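Verberg Hand Gripper, Home Build Guide
Section 4: First fit, spring check and cloth practice
Rev. 31 January 2021

Read section 3 first. If the linkage isn't pinned yet you're in the wrong place.

This section gets you from two assembled grippers to a first set of cloth recordings. Garage, bedroom, shared bench, doesn't matter. Good light does.

4.1 Before you start

You need:
- both grippers, linkage pinned, fingertips on
- small Phillips, 2 mm hex key
- the Mornia recorder box and its cable
- a shirt with a collar
- a big cloth for the work surface, patterned if you have one
- 1,000 grit paper for the pivot bars

Plain white sheets are a pain. The tracker wants corners and edges to lock onto. Plaid, checks, stripes, all good.

CAUTION: Fingers out of the linkage when the jaws close. Open triangles between the bars, they look harmless. They pinch.

4.2 Free up the linkage

1. Hold the gripper by the handle, jaws away from you.
2. Squeeze slowly, all the way, let go.
3. Jaws should come back on their own. If they stop halfway, back off each pivot a quarter turn and try agian.
4. Still sticky? Pull the bar, sand the inside of the eye, wipe, refit. Dont oil it. Oil gets on the cloth and then on the fingertips.
5. Do the other gripper.
6. Run 200 open-close cycles on each one. Boring. Do it anyway, the printed parts need to bed in.

NOTE: Left and right arms must move together. One side leading means a swapped bar. Go back to 3.6.

4.3 Fingertips

1. Close the jaws on nothing. Tips should meet flat along the whole length.
2. Gap at the top: loosen the tip screws, press tips together, retighten.
3. Close on one sheet of paper. Pull. Should drag hard.
4. Close on a folded shirt cuff. Should hold without you going white in the knuckles.

Soft tips only for cloth. The hard ones from the Dekov kit are fine for blocks and cups, useless on cotton.

4.4 Two-hand practice on a shirt

1. Spread the big cloth over the surface. Pull the worst wrinkles out, leave the rest.
2. Put the shirt down collar away from you.
3. Recorder on. Wait for the steady light.
4. Left gripper takes fabric near the middle. Small pinch, tips only. Don't scoop.
5. Bring the right gripper in from the side, low. Keep its body clear of the other one's view.
6. Lift a little, set down, release. Left first, then right.
7. Hands back to start. That's one take.
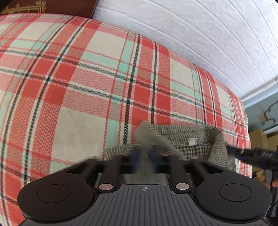

Alemayehu writes in the build comments that step 5 works better with the right gripper parked in place before the left one pinches anything. Two moving grippers in the first second of a take gave the tracker fits, and parking one fixed most of the dropped takes on that build. Also says to try it with a heavier shirt before blaming the springs, thin ones slide whatever you do.

Fair. Both orders are ok with the software. Pick one and stick to it for a whole set, mixed sets are a mess to trim later. I'll move the parking bit into the steps next rev.

NOTE: Thin shirt, slipping a lot? Take a bigger fold before you touch the springs. Springs are 4.6.

4.5 Speed

Everyone goes too fast. I did too, most of my November takes went in the trash.

1. Do one take at normal speed.
2. Play it back on the recorder, not on your phone.
3. Step through. Can you still see edges in the pattern while the gripper moves? Good.
4. All smear? Slow down, or add a lamp, then repeat.
5. A bit of blur in the middle of a move is ok. Blur at the moment of grip is not.

Watch the wrist. Most blur comes from twisting, hardly any from reaching. Turn your whole forearm and it calms down a lot.

CAUTION: No lamp pointing straight at the lens. Bright window at the side, you can live with it. Straight ahead, close the blinds.

4.6 Spring check under load

Do this after the linkage is bedded in, not before.

1. Grip a narrow piece of cloth, something already twisted or bunched. It loads the center of the tips.
2. Raise it off the surface, cloth still in the jaws.
3. Keep it up while the recorder counts down.
4. Tilt the gripper left, then right. Watch the tips.
5. Tips spreading at the top: spring too weak, go up one size.
6. Hand cramping: too strong, go down one.
7. Write the spring size on the handle in marker. You will forget.
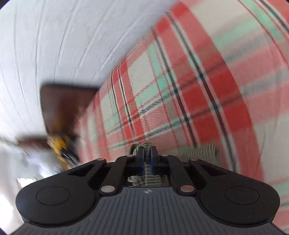
8. Repeat on the second gripper with the same bit of cloth. Same fold if you can manage it.
9. Springs should end up the same size on both. If they don't, one linkage is still binding, back to 4.2.

NOTE: Springs from the first parts list came in two batches. Bag marked 143 is the right one. If yours isn't marked, compare against the drawing in the parts sheet before fitting.

4.7 Saving the set

1. Stop the recorder. Wait for the light to go out. Then pull the cable, not before.
2. Copy the whole folder. Not just the video, the jaw angle file has to go with it.
3. Open one take and scrub through. Jaw trace should drop when the tips close.
4. Flat trace means the angle magnet fell out. Look on the floor, then 3.9.
5. Name the folder with gripper, cloth and spring size.

CAUTION: Don't reformat the card until the copy opens.

4.8 Quick fixes

Jaws click on opening: pivot pin proud, push it home.
Cloth marks from tips: clean with water, let dry.
Tracking jumps at start: surface too plain, or you moved before the steady light.
Only one gripper shows up: swap cables. If the fault moves, it's the cable.
Handle creaks: screws under the ribbed plate, snug, don't crank.

Next: section 5, mounting the same jaws on the arm. Leave the cloth tips on for now.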